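Search products
Type at least 3 letters

Flenero bed-end towel, white

The makers call it "hotel weight", a phrase that can mean anything. What you get is a thick white terry cloth, sold to lie across the foot of the bed and take whatever lands there before the duvet does.

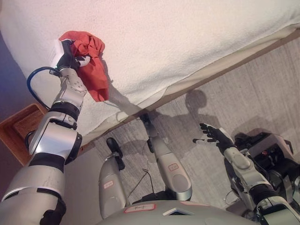
Agnes Semple: Mine went rough after a few washes at 60, and I'd followed the label.

We'd wash at the lower setting and skip the softener, whatever the packet claims. The packet also promises 1000 washes — we have yet to meet anyone who has tried.

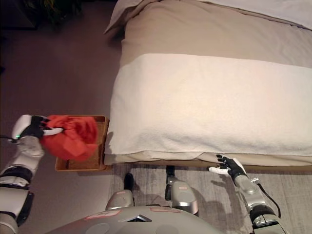
Fold it lengthwise for a neater finish. It will slide on a smooth duvet, so tuck one side under if that bothers you. Price: £32. Returns accepted unwashed. Basket or tray for the floor sold separately, and not cheap.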